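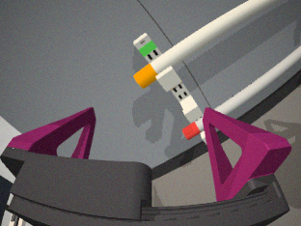

4.2 Clearing the bench: results in simulation

We now come to the part of the study that most of our colleagues ask about first, and which we have perhaps put off a little in this paper by spending so long on the training set-up. The question is a plain one. If you hand a robot the sort of small clearing-up job that an apprentice at Bandance would finish before morning tea, can it get through the job, and if it can't, where does it come unstuck? The workshop at Bandance makes and mends watering equipment, so the job we settled on has to do with tubes, their end caps and the narrow parts they get mixed up with. It is dull work and it has to be done many times a day, and for both of those reasons we thought it a fair test.

All of the runs in this section were done in Tveit, our simulator, with the model of the Narier gripper described in Section 3. The chore itself is called Clollero in our task list, and we will keep to that name. In each run the robot begins with its fingers open over a surface where tubes and a modular strip have been left in a jumble. It must take hold of one tube near its cap, lift it clear of everything else and lay it in a tray to the side, and then come back for the next. The strip must stay where it is. We were strict about this last point, perhaps stricter than a tired person at the end of a shift would be, but a part that gets dragged along with a tube is a part that ends up on the floor, and anybody who has worked in a shop like this will have gone looking for one.

Figure 3 gives a good idea of what the robot has to deal with. The view is taken over the gripper, with its two magenta fingers wide open, and the pale strip with its green band lies on the slant beyond them. One tube, the thicker one with the orange cap, crosses over the strip. The other has a red cap and is partly hidden behind the tip of the right-hand finger. We would ask the reader to spend a moment on how close in colour the tubes and the strip are to one another, as much of what follows comes back to this. The caps stand out well enough, but away from the caps there is a great deal of white and light grey lying against other white and light grey, with shadows falling across the surface as well.

After 2,552 practice episodes we stopped training and ran the robot through 600 fresh layouts that it had never met before. It finished the chore in 432 of them. We were rather pleased with this, and we will own up to having expected worse. A run was counted as finished only if every tube was in the tray and the strip had stayed in place, so there is no partial credit hidden in the figure. We had talked for a long while about giving partial credit, and we can see the case for it, but the people at Bandance were firm that a bench is either clear or it isn't, and we came round to their way of thinking.

The failures fall into 3 kinds, and we will take them in turn.

The most common trouble was gripping the wrong thing. Where a tube crossed the strip, the robot would sometimes close on both together and lift the pair. This happened most in layouts where the crossing was near the cap, so that the spot where we wanted the fingers to go was also the spot with the least room to put them. We tried asking the robot to take hold further along the tube, and this did help with the crossings. It made the lifting worse, though, as a tube held well back from its cap tends to swing, and a swinging tube sweeps the bench like a broom. A person gets around this by using the other hand to steady things, without giving it any thought at all, and we are reminded again how much of ordinary tidying is done by the hand that seems to be doing nothing.

The second kind of failure has to do with the fingers getting in the way of the view. As the gripper comes down, its own fingers cover more and more of the part it is reaching for, and the last little stretch of the movement is made with rather poor information. The openings cut through the fingers near the base let through some of what lies behind them, and we had hoped for more from this than we got. They are a help when the target happens to sit behind one of the gaps and of no use when it sits behind the tip. We think a second viewpoint from the side would be worth its cost, and we come back to this in Section 5.

The last kind is the one we understand least. In these runs the robot picked up the tube cleanly, carried it off as it should, and then put it down short of the tray. We looked for a pattern in the layouts and did not find one that we would be willing to defend. It may be that the tray was seen too seldom during practice, as most practice episodes ended before the robot got that far. We have changed the episode length for the next round of training and will report on it when we can.

So, is the machine ready for the bench at Bandance? We would say that it is ready to be tried there with someone standing by, on benches laid out with some care, and that it should be kept away from the worst of the tangles for the time being. We would also remind the reader that a simulated tube is a well-behaved thing. It does not have grit on it, and it has not been left in the sun until it remembers the shape of the coil it came in. The trials with real parts are planned for October, and the bench for them has been set aside.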